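Notebook, fermentation bench
9 October 2020

Batch K of the rye starter is alive and then some! Maj-Britt fed it last night before she left and by the time I got in it had pushed the lid off the jar and crawled down the side. The smell is lovely, green apple with a bit of yogurt behind it. Compare the sulky gray thing we had going in August.

Feed was 50 g starter, 100 g rye (the coarse Kalura, second sack), 100 g water. I want to stay on that ratio until the end of the month and leave the temperature alone, however tempting it gets to fiddle. Raelene thinks the Kalura flour is doing most of the work and the schedule hardly matters. She may be right — the Nordin flour never gave us a rise like this on any schedule — but we changed the flour and the feeding time in the same week, so we can't say. My fault. Split the jar this morning: K1 stays on Kalura, K2 goes to Nordin, same feed, same shelf.

Baked two loaves from the overflow. Hydration higher than planned, I misread my own 7 as a 1 on the flour line and only caught it when the dough wouldn't hold a shape. Added flour by feel, so no numbers for these. Crumb was tight at the bottom and wonderfully open near the crust, and the flavor is the best we've had out of this kitchen. Maj-Britt ate hers with nothing on it.
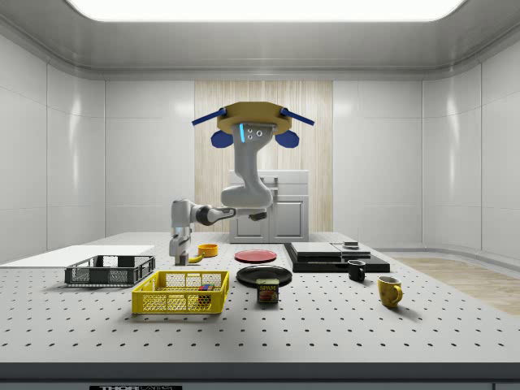

pH strips are nearly gone. The new Birero ones read lower than the old pack on the same sample, so anything before this page shouldn't be lined up against anything after it. I'd love a proper meter. Cullard has one on loan to the cheese people and Raelene is going to ask if we can have it next.

Other things: the scale drifts if it's left on overnight, tare it twice. Total rye on hand is 2000 g plus whatever is in the bin with the torn label, which I think is Nordin but wouldn't bet a loaf on it. Someone please label the bin.

Also tried the discard in crackers with caraway and too much salt. Very good! Roll thinner. They went soft by afternoon, so either a longer bake or a tin with a better lid.

Tomorrow: feed K1 and K2 together, mark the jars with tape at the start line, write down the peak for each. Scald test if there's time.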